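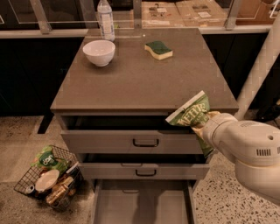

Bowl, bottle and sponge on the counter, drawers open.

I've gone off recipes that give a serving size and then laugh at you. Last night I made a lentil soup that "feeds two" and it would have fed the whole of Botstead, with enough left for the dog. So I'd like to make the case for cooking by bowl.

My friend Joana Caldeira has done it for years. She picks the dish she's going to eat from, fills it with water, tips that into the pan, and that's her soup. No scales, no app, no 300 g of this and 600 ml of that. I used to think it was slapdash. Now I think she's the only sensible cook I know!

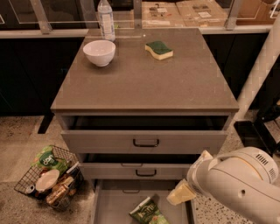 Portion advice always seems to be written for someone with a drawer full of gadgets and a spare hour. Most of us have a hob, a tired head and something on the telly at 7. A plain white bowl like the one on that counter, round and deep, tells me more about dinner than any chart (and it washes up in no time). If it looks full, it's full. If I'm still hungry, I have toast.

People do object. My neighbour Pacita Enriquez says you can't bake that way, and fair enough – I tried it with a sponge cake in January and we ended up calling it a biscuit. Baking can keep its scales.

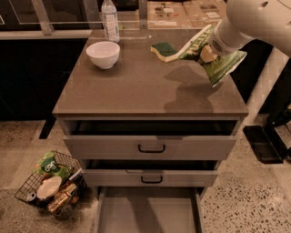
But for soup, rice, porridge and stew, I really don't see what the numbers add. My gran never weighed a lentil in her life, and we all came back for more. I'm having the rest of that soup tonight, and tomorrow, and quite possibly on Thursday.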